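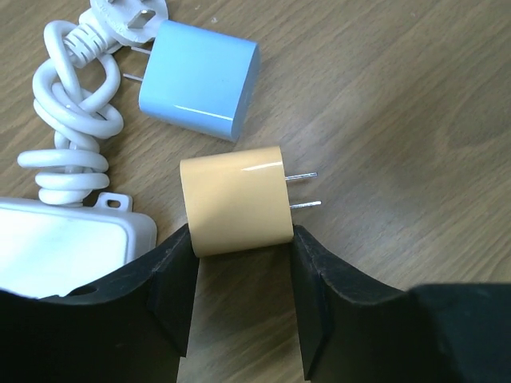 Sorting a drawer of chargers and leads

March — by the Jotport workshop desk

Most households keep more chargers than they use. Ours came to 41 separate items, counting leads, and the job of sorting them took an evening. The method below works for any drawer.

Empty everything on to a table. Read the output line on each charger body and write volts and amps on a small paper label. Stick the label on the side, clear of the prongs and any vents. If the print is too worn to read, the charger goes out.

Check each lead along its full length with your fingers. Discard any that show a split sheath, a stiff kink near the plug or a bare patch. Tape is not a repair.

Coil leads in loops of about 12 cm, following the natural lay of the cable. Do not wind them round the charger body — the strain falls on the point where the lead enters, and that is where it fails. Fasten with a cloth tie, never wire.

Extension leads and power strips need a bag or box of their own. Wipe the casing with a dry cloth, unplugged, and look at each socket for brown marks or softened plastic. On a white strip with a pale socket panel, such as the mint-green one here, scorching is easy to spot; on black ones use a torch. Uncoil the cord fully before running a heater or kettle. A loose coil like the one in the picture is fine for storage, but a cord left coiled under a heavy load can overheat.
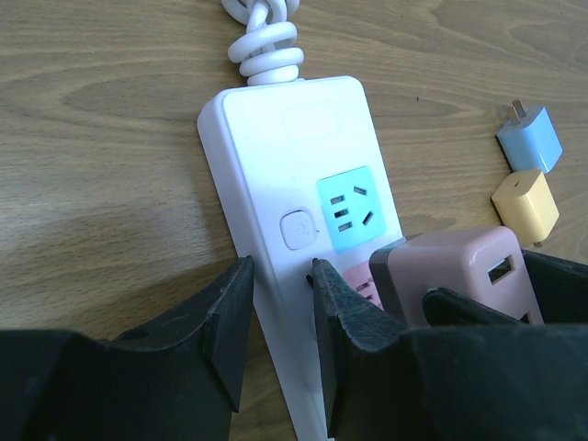 Store the sorted items in 3 boxes: daily use, spare, and travel. Skesuretti card trays fit a standard kitchen drawer, 4 to a row, but cut-down shoeboxes do as well. Keep the drawer away from the sink and the cooker.

Take the rejects to a small electricals collection point. They should not go in the household bin.

Related
Descaling a kettle without vinegar
Waweru shelf brackets: fixing to hollow walls
Which drawer liners wash well

Get the Virnatine household newsletter once a month. Unsubscribe at any time.

This site uses cookies. Accept / Manage settings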